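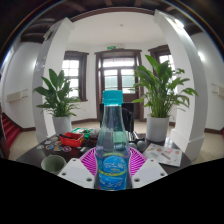

Aroha Tautahi runs purchasing for the data group at Malinowski, and her budget for hand-held grippers closes in May. She had asked for 40 units. She is getting 27.

"The sticker price is the easy part," she said. "I can read that off the quote. Fingers, screws, storage, the hours people spend charging things - those were never on one sheet before."

They are now. Her plan has a line for spare fingers, three pairs per unit, after last year's order from Fosum came with none. Koria quoted lower on the grippers but wanted 31 days for parts, and she turned that down. "If a finger cracks, that unit sits in a drawer for a month. I'd still be paying the operator."

Everyday objects get their own line too. Bottles, cups and trays come out of petty cash at most sites, and she wanted them tracked.

Asked about a fixed arm, Tautahi said she has a quote from Cuddale but won't sign this year. The arm would need a bench, a power outlet and a service contract. "A hand-held unit goes to whatever table you've got," she said. "I'll look at the arm again once we know what the 27 cost us to run."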